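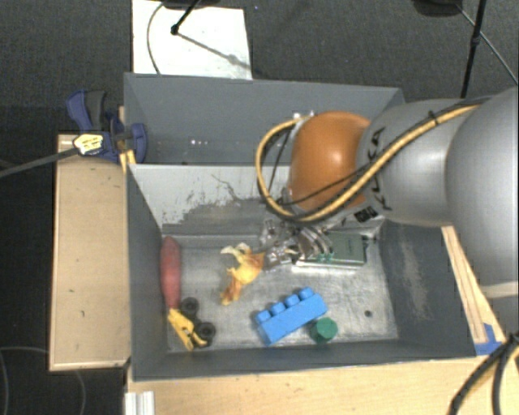
Meinir Wogan had been told to stand behind the tape, and there was no tape, so she stood by the door with her coat on. The open day at Darnach had drawn more people than the leaflets had allowed for, and most of them were in the other room with the sandwiches. In the one she had picked there was a robot arm with an orange joint, and under it two grey bins, one behind the other. The near one had toys in it. She could see a blue building block and two black wheels, and a dark green thing up against the back that might have been a book. The gripper was down beside it.

"You can come closer," said the girl at the desk. Her badge said Seren Griffiths. "It won't mind."

"What's it doing?"

"Picking things out of that bin and putting them in the other one. Then it puts them back."

"All day?"

"All day and most of the night. It did 700 yesterday."

Meinir came closer. She had spent 28 years at Lewis's, in the packing shed out at Livham, and she had gone home each night with her hands smelling of cardboard. Her son-in-law Bleddyn had brought her. He was after a job here and thought it would look well to turn up with family.

"We had a hundred lines," she said. "More, in December. Jugs, clocks, dog leads. You never knew what would come down."

"How did you decide what to pick up first?"

Nobody had asked her that at Lewis's. She thought about it.

"Whatever was on top," she said. "Unless it was soft. You left the soft things till last and used them to fill the gaps."

Seren Griffiths wrote this down on the back of a leaflet. Then she pointed at the yellow and orange thing lying crumpled next to the gripper. "It has trouble with that one," she said. "It goes for the middle and loses it."

"I'd take it by the end."

"Which end?"

"The pale one. The other's too thin."

Bleddyn Ellis put his head round the door. He had a paper plate with him and a man called Idris Powell, who ran the place and wanted to shake hands. Meinir shook his hand. He asked if she was enjoying herself and she said she was, and he told her about Genell, the next machine, which would have two arms and cost 200 thousand pounds.

"Will it have a chair?" she asked.

He laughed and looked at Bleddyn - who laughed as well - and they went off to see the kitchen.

She took her coat off then and hung it on the door handle. Seren Griffiths found her a stool.

"Would you sit and watch a few?" she said. "Just say when you'd have done it differently."

Meinir sat down and put her glasses on.

"Start it up, then," she said.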